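How Much Water Do We Really Use in the Kitchen?
Stilgate Household Science Project, final report

Why I picked this

I got into this because of a fight about the water bill. My parents thought it was my showers, I thought it was the dishes, and neither side had any numbers. So for my project I decided to track the kitchen sink (and only the kitchen sink) and see what I'd get.

What I did

I asked families on my street in Stilgate to keep a log, and 12 of them said yes, which was way more than I expected! Everybody got a sheet to tape up near the faucet. Each time they ran the water for more than a few seconds, they wrote down what it was for and how long it ran. I timed every faucet filling a gallon jug first, so I could turn seconds into gallons later. The logs ran for 7 days in October.

I typed everything into a spreadsheet, and that took forever. Two families wrote in pencil so light I had to hold the pages up to a window.

What I found

All together the kitchens used 1,540 gallons in the week. The biggest single user was a family of six with 261 gallons, and they cook from scratch almost every night, so I don't think that's wasteful at all.

Rinsing was the big surprise for me. I figured washing pots would be at the top, but people leave the faucet going while they rinse plates, scrape something, answer a kid, and come back. Filling pots for pasta hardly mattered. Washing vegetables was somewhere in the middle, and it jumped around a lot from house to house.

Families with a double sink told me they like to soap on one side and rinse on the other. I'd love to compare them properly with the single sink houses, but my groups were too uneven for that.

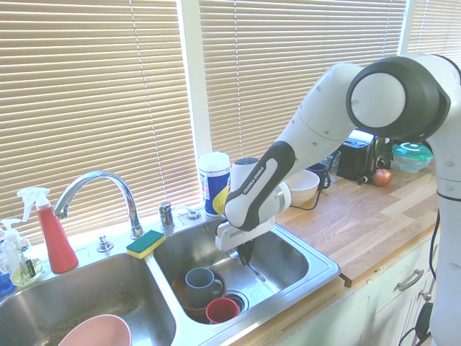

Figure 1. Stainless steel double sink with a narrow divider between the basins.

What I'd change

The logs depend on people remembering, and I'm sure some of them forgot (my own family did, twice, at breakfast). A small flow meter on each faucet would fix that. I'd also run it again in summer, when there's more produce to wash.

We still haven't settled the shower question at my house. That's probably next year's project.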